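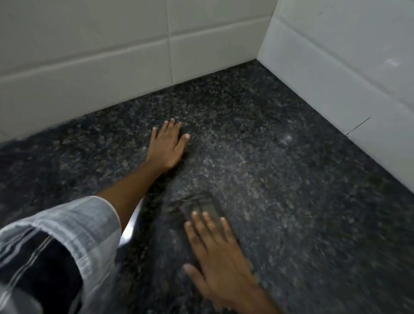 Step 1: Find out what the floor is

Most cleaning guides skip this and go straight to vinegar. Don't. Vinegar can etch marble and limestone, and it does granite sealer no favors either. If you rent and have no idea what's down there, ask before you pour anything.

Step 2: Sweep the corners dry

A vacuum with a brush head is fine. I don't believe in the special corner tools. I bought the Salora one and it left the same gray line of grit my old paintbrush picks up in one pass.

Step 3: Mix less soap than the bottle says

The Presus label wants two capfuls per bucket. Try half of one. The dull film people blame on "tired stone" is very often dried soap, and more soap won't shift it.

Step 4: Wipe, wait 10 minutes, wipe again

Use plain water the second time. Change it when it clouds.

Step 5: Test the sealer before buying more

Put a few drops of water on a clean, dry patch. If they still bead after 10 minutes, leave the floor alone, whatever the "reseal every 6 months" crowd tells you. If the stone darkens under them, it may be time. Dark stone hides this well, so check with a flashlight.

Step 6: Leave the grout for last

Baking soda paste and a toothbrush. Grout pens cover stains, and mine had started flaking by December.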